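Buscar en el sitio Escriba y pulse Intro

Convocatoria: personas para comparar pinzas de mano (sin miedo a repetir)

En Stemus llevamos desde octubre intentando decidir qué pinza es mejor, y lo único que hemos decidido es que hacen falta manos ajenas. Las nuestras ya están viciadas. Rachid Kettani coge cualquier objeto con cualquier cosa y dice que va bien; Siham Benmoussa dice que va mal incluso cuando va bien. Con esa muestra no se publica nada.

Buscamos 40 participantes para un estudio comparativo de pinzas de mano. Cada persona trabajará con dos modelos, que en los papeles figuran como Konton y Westora y en el laboratorio tienen otros nombres que no vienen al caso. Las pinzas se sujetan una en cada mano y se usan para coger, girar, pasar de un lado a otro y volver a dejar objetos domésticos sobre una mesa. Los movimientos se registran y después los comparamos: tiempos, agarres fallidos, correcciones a medio camino y quejas en voz alta, que también se apuntan.

No hace falta saber de robótica. Casi preferimos que no. En la ronda piloto los ingenieros dedicaron media sesión a explicarnos cómo habrían diseñado ellos el gatillo, y tenemos 43 páginas de notas al respecto que Bronisława Witkowska se ha ofrecido a leer algún día.

Lo que hará en la sesión

Primero, un rato de práctica con cubos de espuma, para perderle el respeto al aparato. Luego vienen los objetos de verdad: cajas, telas, algún cacharro con cable y cosas redondas, que son las que separan a las pinzas buenas de las que solo salen bien en el folleto. Se trabaja de pie, ante una mesa blanca, siempre a dos manos.

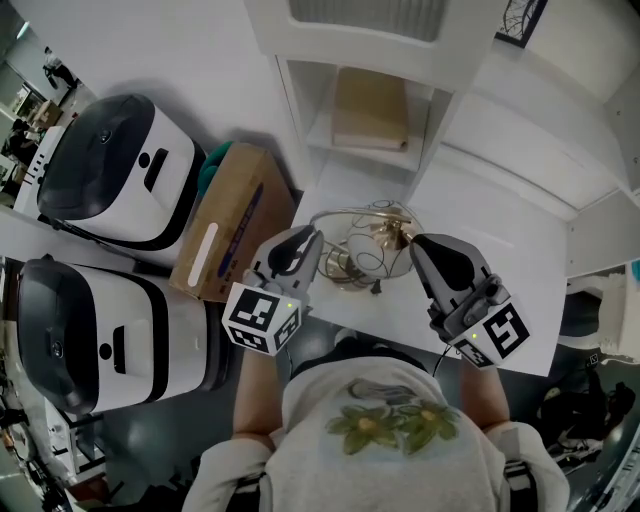
Los objetos redondos y los frágiles se dejan para la segunda mitad, cuando la muñeca ya sabe cuánto apretar y el cerebro empieza a pensar en la merienda. Si algo se rompe, no se descuenta de nada. Está previsto en el presupuesto, en una partida que Braulio Zamudio defendió con más pasión que su propio contrato.

Entre un modelo y otro hay descanso obligatorio. Al final se rellena un cuestionario sobre comodidad, peso y precisión. La casilla de «otros comentarios» es grande – la ampliamos después del piloto, en el que hubo quien siguió escribiendo por detrás.

A quién buscamos

– Mayores de edad, diestros o zurdos. Los zurdos nos vienen especialmente bien: de momento tenemos uno, y es el jefe.
– Personas que puedan estar de pie con los antebrazos en alto un buen rato sin acordarse de nuestras familias.
– Sin lesiones recientes de mano, muñeca u hombro.
– Con visión normal o corregida. Las gafas no molestan.
– Capaces de seguir instrucciones en español o en francés.

Conviene venir con manga corta o que se pueda subir. Anillos, pulseras y relojes se quedan en la taquilla.

Lo que ofrecemos

Una compensación de 400 dírhams por sesión completa, pagada por transferencia. Café, del que no respondemos. Y la posibilidad de decir en las cenas que ha colaborado en un ensayo de manipulación bimanual, frase que rinde menos de lo que uno espera.

Los datos se guardan con un código y sin nombre. Puede dejar la sesión cuando quiera y sin dar explicaciones, aunque Hanane Zaki pondrá cara de que las agradecería. En el piloto reunimos 1.822 agarres y no se perdió ninguno, cosa que mencionamos cada vez que podemos.

Cómo apuntarse

Pregunte por Hanane Zaki en la recepción de Stemus, edificio Ait Brahim, o deje allí una nota con su nombre, un teléfono, su mano dominante y las franjas en que le va bien venir. «Cualquier hora» no es una franja. Las plazas se asignan por orden de llegada, con una pequeña trampa a favor de los zurdos, y quienes queden fuera pasan a la lista de reserva. Se avisa por teléfono a todo el mundo, también a quien no entra.

Convocatoria publicada el martes, 23 de abril de 2024. Sigue abierta hasta cubrir las plazas.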